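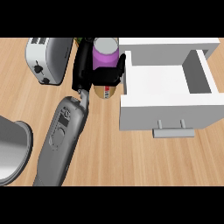

4章 机の上の練習場を作る(シミュレーション側のセットアップ)

前の章でFellardの腕が机に固定できて、電源も入って、関節がひととおり動くところまで来ているはずです。おつかれさまでした。ここですぐ本物に物をつかませたくなるんですが、ちょっと待ってください。私はそれをやって、引き出しの前板を一枚だめにしました。なのでこの章では、Trererの中に同じ机を作って、画面の中で先に失敗しておきます。

対象は、Schwaigerの共有工房で組んだ人と、自宅の台所や作業部屋で組んでいる人の両方です。工房の人は共有パソコンにTrererがもう入っているので、4.1は読み飛ばして4.2からどうぞ。

4.1 Trererを入れる

1. 配布フォルダの中身をまるごとパソコンにコピーします。デスクトップに置く人が多いけれど、フォルダ名に日本語が入っていると物体データの読み込みで止まることがあります。私は「trerer_home」という味気ない名前にしています。

2. 起動して、最初に出る画面で「机上シーン」を選びます。「床上シーン」は台車に腕を載せる人向けなので、今回は使いません。

3. 腕の種類を聞かれたらFellardを選びます。ここで「双腕」にチェックを入れるかどうか迷うと思いますが、本物を一本しか組んでいない人も、いずれ二本目を足す気があるなら入れておいて大丈夫です。使わないほうの腕は待機姿勢のまま動きません。

4. コントローラの欄はHemsteadを選びます。まだ配線が終わっていなくても選べます。接続欄は「オフライン」のままにしてください。

注意:接続欄を「オンライン」にすると、画面の中の動きがそのまま本物の腕に送られます。この章が終わるまでは必ずオフラインで。できれば腕の電源も抜いておいてください。私は抜いた電源プラグを机の上の見えるところに置いて作業しています。

4.2 机の寸法を合わせる

ここ、地味ですけどいちばん大事です! 机の高さと腕の付け根の位置がずれていると、画面の中では上手につかめるのに、本物では指先が天板をこする、ということが起きます。

1. 床から天板の表面までを測ります。うちの作業机は882ミリでした。自分の机の数字を「天板高さ」に入れてください。天板にマットを敷いている人は、マットの表面までを測ります。

2. 腕の付け根の中心から、引き出しユニットを置く予定の場所の手前の角までを測ります。うちは619ミリ。これは「作業距離」の欄です。巻き尺がたるむと平気で狂うので、金尺があればそちらで。

3. 天板の見た目を選びます。私は薄い蜂蜜色の木目にしました。動きには関係ないんですが、本物の机と色が近いと、あとでカメラの映像と見比べるときにだいぶ楽です。

4. 「保存して再読込」を押します。天板がいったん消えて、もう一度出てきたら完了です。消えたまま戻ってこないときは4.7を見てください。

メモ:単位の欄がインチになっていることがあります。初回起動のときだけなのか、更新のたびに戻るのか、私にもよくわかっていません。机が異様に大きく出たら、まずここを疑ってください。

4.3 物を置く

練習用の物は、台所にありそうなものを選んでいます。トースター、鍋、筒型の容器、缶、それから引き出しつきの白いキャビネット。もっと積み木みたいな単純な形から始める説明書もあるんですけど、私は最初からごちゃごちゃした机で練習したほうが好きです。どうせ本物の机はごちゃごちゃしているので。

置く順番は、大きいものから。

1. キャビネットを出して、腕から見て右寄りに置きます。取っ手が自分のほうを向くように回してください。向きを間違えると引き出しが壁側に開きます(一度やると忘れません)。

2. 引き出しを開けます。物体一覧から「引き出し」を選んで、開き具合のつまみを右に動かすだけです。容器が上から入るだけの口が開いていれば足ります。

3. 左奥にトースターを置きます。レバーとつまみが出っ張っているので、腕の通り道に出っ張りが来ない向きにしておきます。

4. 鍋は左端へ。つやのある物なので、カメラの映りの練習にもなります。鍋の縁は腕の中ほどがぶつかりやすい場所で、指先ばかり見ているとほんとうに気づきません。

5. 缶を置いて、その近くに筒型の容器を置きます。私の設定では紫の容器がつかむ相手で、缶は「触ってはいけない物」の役です。

6. 物体一覧で、つかむ相手に「対象」、ほかの物に「障害物」の印をつけます。引き出しの内側には「置き場所」の印をつけてください。

7. 手前の天板は広くあけておきます。ここは腕が向きを変えるための場所です。もったいないと思って物を置きたくなりますが、我慢です。

注意:物体どうしが少しでもめり込んだ状態で再生を押すと、軽いほうがものすごい勢いで飛んでいきます。画面の中だけの話なので危なくはないですが、置き直しになります。再生の前に「重なり確認」を押すくせをつけておくと安心です。

4.4 グリッパの設定

Fellardの黒いグリッパは、指の開きと握る力を別々に決められます。ここの数字は本物にもそのまま引き継がれるので、画面の中だからと適当にしないでくださいね。

1. 「指の開き」を、容器の胴まわりよりひとまわり広くします。ぴったりに合わせると、下ろすときに容器のふたを引っかけます。

2. 「握る力」を40にします。単位はパーセントです。強くすればしっかり持てる気がするんですが、薄い容器だと胴がへこみますし、シミュレーションではへこまないかわりに上へすっぽ抜けます。

3. 「保持確認」を3秒にします。つかんだあと、この時間だけ止まって、指の位置が変わっていないかを見る設定です。せっかちな人は短くしたくなると思いますが、本物に移ったときに助けられるのはここです。

4. 手首の向きを「対象に合わせる」にします。「固定」のままだと、指が斜めに当たって容器が逃げます。

メモ:指先に滑り止めのゴムを貼った人は、「指先の材質」を「ゴム」に変えてください。貼っていないのにゴムを選ぶと、画面では持てて本物では落とす、という悲しい設定ができあがります。私は逆をやって、ゴムを貼ったのに設定を変え忘れ、ひと晩ずっと首をひねっていました。

4.5 動きを教える

いよいよ動かします。やることは、容器をつかんで、持ち上げて、引き出しの上まで運んで、下ろす。それだけです。それだけなんですが、楽しいですよ!

1. 腕を待機姿勢に戻します。画面下の「ホーム」を押して、動きが止まるまで待ちます。

2. 「教示」を押してから、マウスか操作レバーで指先を容器の真上まで動かします。まだ下ろしません。ここで一度「点を記録」。

3. ゆっくり下ろして、指が容器の両側に来たところでもう一度「点を記録」。視点を真横に切り替えて、指先が天板についていないことも見てください。

4. 「閉じる」を押します。保持確認の待ちが入るので、終わるまで手を出さないこと。

5. まっすぐ上へ。缶の上端より容器の底が高くなるまで上げて「点を記録」します。斜めに逃がすと缶を倒します。私の最初の記録は、缶を倒す記録でした。

6. 横へ動かして、引き出しの真上で「点を記録」。指の片側が引き出しの側板にかなり近づくので、ここは真上からの視点が見やすいです。

7. 下ろして「開く」。開いた指が側板を押していないか見ておきます。押していたら、6の点を引き出しの内側へ少しだけずらして記録し直してください。

8. 指を真上に抜いて、「ホーム」で終わりです。最後の「点を記録」を忘れると、再生したときに引き出しの中で動きが止まります。

注意:点と点のあいだは、腕がいちばん短い道を通ろうとします。人間が「当然よけるだろう」と思うところも、よけません。障害物の近くでは点を多めに打ってください。とくにトースターと鍋のあいだを腕が横切る配置では、指先より腕の太い部分のほうが先に当たります。

4.6 通しで再生する

1. 速度を一番遅くして、頭から通しで再生します。

2. 赤い表示が出たら接触です。そこで自動的に止まるので、どの部品がどの物に当たったかを下の記録欄で確認します。

3. 点を直して、また頭から。途中からの再生もできますが、前の動きの勢いが入らないので、直ったかどうかの判断には向きません。

4. 赤い表示なしで続けて通るようになったら、物の位置を少しずつずらして試します。容器を指一本ぶん手前に、次は奥に。ずらしても通る記録のほうが、本物に持っていったときに素直に動きます。

5. 気に入った記録に名前をつけて保存します。「test」「test2」「test_final」はあとで泣くので、「容器を引き出しへ」みたいに中身がわかる名前で。Schwaigerの共有パソコンを使う人は、自分の名札番号も頭につけてください。同じ名前だと黙って上書きされます。

4.7 うまくいかないとき

天板が戻ってこない
天板高さの欄に全角の数字が入っていませんか。半角で入れ直して再読込します。それでもだめなら、一度Trererを閉じて開き直すと戻ることが多いです。

容器がつかめず、指がすり抜ける
物体一覧で容器の「当たり判定」が外れています。物をコピーして増やしたときに外れやすいです。

持ち上げた瞬間に容器が震える
握る力が強すぎるか、指の開きが左右でずれています。先に力のほうを下げてみてください。左右のずれは「グリッパ校正」で直せます。

引き出しが勝手に閉じる
引き出しの「固定」に印がついていません。本物の引き出しでも同じことが起きるので、うちでは奥に小さなくさびをかませています。

腕が鍋の手前で止まったまま動かない
赤い表示がないのに止まるときは、関節の限界に当たっていることが多いです。記録欄に関節番号が出ていたら、その直前の点で肘の向きを変えてみましょう。鍋をほんの少し外側へずらすだけで通ることもあります。

画面がひどくカクつく
影の設定を「なし」に。見た目はさびしくなりますが、動きの計算は変わりません。古いノートパソコンの人は最初からなしでいいと思います。

4.8 本物に移る前の確認

次の章で接続をオンラインに切り替えます。その前に、机のそばで次の点を見ておいてください。

・天板高さと作業距離を、もう一度測って画面の数字と合っているか
・本物の机に、シーンに入れていない物が置かれていないか(マグカップ、工具、スマホ!)
・トースターの電源コードが抜いてあり、腕の通り道から外してあるか
・鍋と容器は空か
・Hemsteadの非常停止ボタンに、座ったまま手が届くか
・自分以外の人が机に近づくとき、先にひと声かけてもらえるようになっているか

コードはシーンの中には出てきません。画面で完璧に通った動きでも、本物ではコードを引っかけて物ごと引きずることがあるので、ここは目で見るしかないです。私はコードを机の裏へ落として、養生テープで留めています。

全部そろったら記録を保存して、Trererを一度終了してください。5章は電源プラグを差し直すところから始まります。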